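A day at the Skollau print works

What a Saturday! I have wanted to see a comic being printed ever since I folded my first eight-pager on the bedroom floor, and on October 10, 2020 I finally got through the doors of Skollau, where Flonetti has its books made.
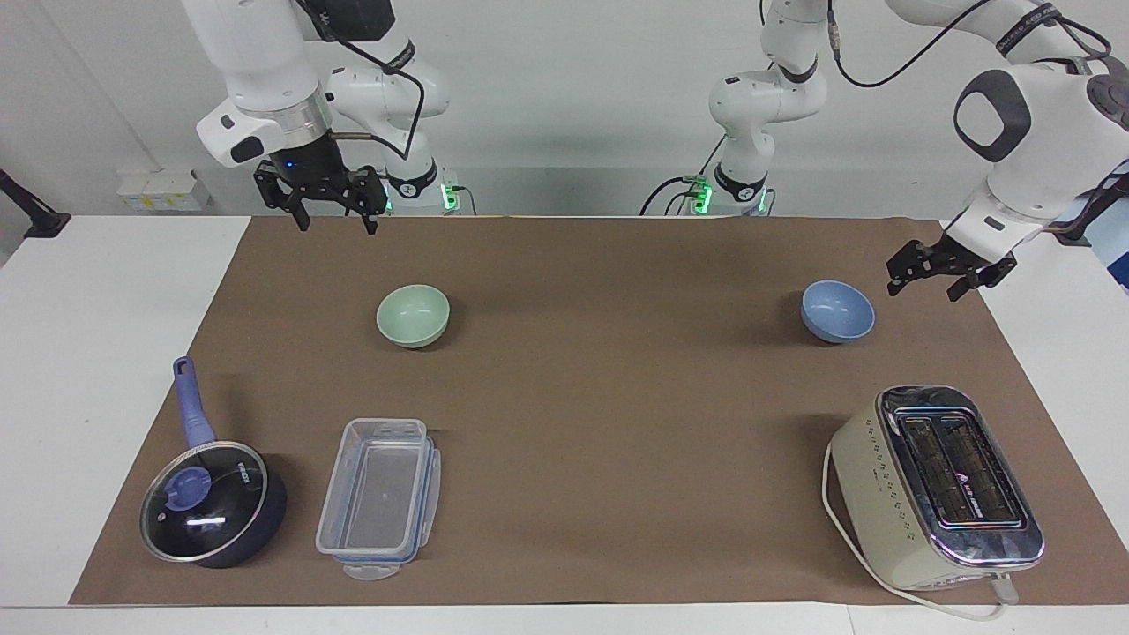
The folding machine was my favourite by a mile. A flat sheet goes in with pages upside down and all over the place, and out comes a neat section with every page in order (I made them show me twice!). The paper for the covers is a soft, slightly rough stock, and there was a brown one, close to the colour of the big mat under the bowls and the toaster, that I'd love for my own next cover. Black ink looks lovely on it, and a bit of white on top really sings.

Upstairs we saw proofs of Krūmiņa, the new river story, 90 pages and nearly all in blues. Garnet Ouellet talked us through the lettering and let us hold a page up to the window to check the bleed. I learned more about margins in 40 minutes than in years of guessing at home.
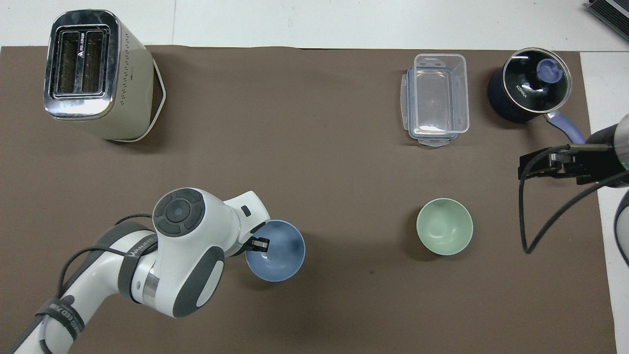 Ona Ķēniņš wrote to me afterwards that the blues had come out darker on the first proof, and that I should ask for a printed sample on the real paper before saying yes to anything. She did that with Fliltura and changed six pages. I've already asked for mine, and I'm going back in March with the finished files!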